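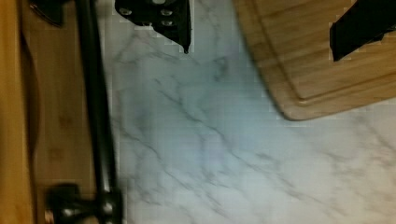 Abb. 4: Brett mit Saftrille auf Marmorarbeitsplatte

Isano Pflegeset für Naturstein – Anleitung, Abschnitt 4: Imprägnieren der Küchenarbeitsplatte

Seite drucken | Per E-Mail versenden

Vorab: Eine Imprägnierung macht aus Marmor keinen Granit. Sie verlangsamt das Eindringen von Öl und Kaffee, mehr kann man seriös nicht versprechen. Gegen Säure hilft sie kaum. Zitronensaft ätzt die Politur auch dann an, wenn auf der Flasche etwas von „Rundumschutz“ steht.

4.1 Saugprobe

1. Einen Teelöffel Wasser an unauffälliger Stelle auf den Stein geben.
2. Zehn Minuten warten, abwischen.
3. Ist die Stelle dunkler geworden, saugt der Stein. Weiter mit 4.2.
4. Ist nichts zu sehen, nicht imprägnieren. Das Mittel bleibt sonst als Schmierfilm liegen.

Hinweis: Der bekannte Tropfentest, bei dem das Wasser schön abperlt, sagt wenig aus. Auf frisch poliertem Stein perlt es auch ohne jedes Mittel.

4.2 Auftragen

1. Platte mit neutralem Reiniger abwaschen und über Nacht trocknen lassen.
2. 40 ml Isano auf ein fusselfreies Tuch geben. Nicht direkt auf den Stein gießen.
3. Feldweise dünn verreiben, Kanten und Spülenausschnitt nicht vergessen.
4. Nach der auf dem Etikett genannten Einwirkzeit den Überschuss restlos abnehmen.
5. Mit trockenem Tuch nachpolieren.

Eine Flasche enthält 130 ml. Ein zweiter Auftrag lohnt sich nur, wenn die Saugprobe am nächsten Tag wieder dunkel ausfällt. „Viel hilft viel“ führt hier zu Schlieren.

ACHTUNG: Nicht auf warmen Flächen anwenden. Fenster öffnen, Handschuhe tragen, Lebensmittel wegräumen.

4.3 Gebrauch danach

– Auf einem Brett schneiden, auch wenn der Stein imprägniert ist. Eine Saftrille fängt nur auf, was hineinpasst, also rechtzeitig ausleeren.
– Brettunterseite trocken halten, sonst bleiben Ränder.
– Essigreiniger und Scheuermilch gehören nicht auf Marmor.
– Matte Ätzstellen lassen sich nicht wegimprägnieren. Siehe Abschnitt 5, Nachpolieren.

Feste Auffrischungsintervalle nennen wir nicht. Maßgeblich ist die Saugprobe.

Artikel-Nr. 109, Stand August 2021

Diese Website verwendet Cookies. Mit der weiteren Nutzung stimmen Sie dem zu. [Einverstanden]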